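Swapped the Haberkorn gripper for the Hekura one this morning. Same arm, same kitchen counter.

Haberkorn opened wider but kept bumping the drawer front. Hekura is slimmer and up to 150 grams lighter, depending on the fingers.

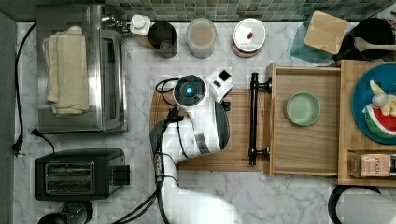
Hekura gripper over the cutting board, overhead view.

Cable loops are still too long for my taste. Torben wants them clipped to the arm.

Drawer runs next, 300 per gripper. Numbers when I have them.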